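Tela negra mate Virnix para fondos y casetas

Tela opaca por metros, 200 cm de ancho
Referencia: Virnix Noche
Disponible en negro mate. Otros colores, por encargo.

Llevamos muchos años vendiendo telas para ferias, funciones escolares y puestos de mercado, y si hay una que vuelve a salir del almacén cada semana es esta. La Virnix Noche es un tejido tupido, sin brillo, de los que se comen la luz y dejan que destaque lo que se ponga delante. La usan compañías de teatro aficionado, tiendas que cambian el escaparate con cada temporada y mucha gente que monta un rincón en casa para fotografiar lo que hace con las manos (jabones, pendientes, tartas, lo que sea).

Pesa 200 gramos por metro cuadrado, así que cae bien pero todavía se puede colgar con pinzas o con cinta de doble cara sobre un bastidor ligero. Nosotros solemos recomendar cortar 40 cm de más por cada lado – siempre se agradece cuando toca dar la vuelta a una esquina o rematar por detrás de una mesa. 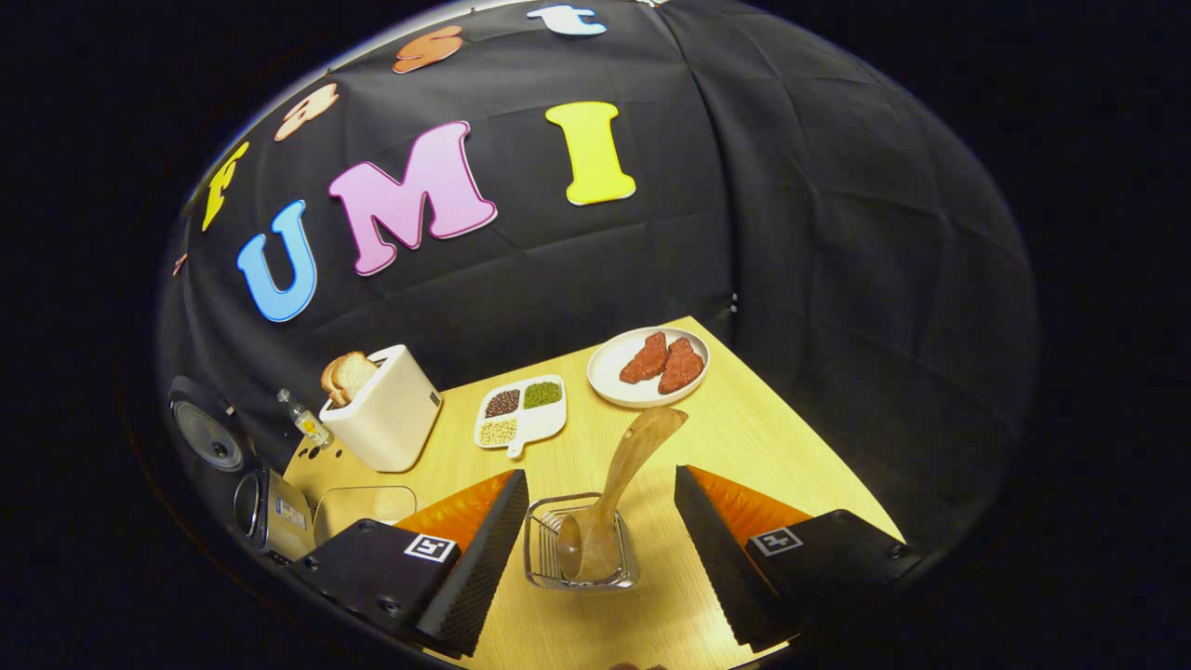

Tela negra con letras de espuma de colores, junto a un tablero de madera clara.

Para los rótulos, las letras de espuma son una maravilla: no pesan casi nada y se quitan y se ponen sin dramas. Sobre negro funcionan muy bien los tonos claros y vivos, y un reborde blanco ayuda a leer desde lejos. Se pueden sujetar con alfileres finos desde atrás o con unas puntadas flojas, que luego se cortan en un momento. El pegamento caliente mejor dejarlo para otra ocasión, porque marca el tejido y ya no hay quien lo saque.

Arrugas y planchado

Nos lo preguntáis muchísimo, así que vamos a ello con calma. La tela viaja doblada y llega con los pliegues del paquete. Si la vais a usar para fotos, pasadle la plancha tibia por el revés, con un paño de algodón en medio, o colgadla la noche anterior con algo de peso en el bajo. Para un puesto o una caseta infantil, las arrugas dan hasta un poco de gracia, y con luz suave apenas molestan. Se lava a mano, en agua fría y sin suavizante. ¡La secadora, ni acercarse!

Medidas y pedidos

Ancho de la pieza: 200 cm
Corte mínimo: 2 metros
Acabado: mate por las dos caras
Bordes: sin rematar (dobladillo opcional, marcadlo al hacer el pedido)

Combina con el bastidor plegable Flinitz y con las pinzas grandes Sanonow, que agarran la tela sin morderla. Si dudáis con los metros, mandadnos las medidas de la mesa o del hueco y os hacemos la cuenta encantados. En agosto cerramos el taller de corte, aunque seguimos contestando correos.

Ficha revisada en abril de 2020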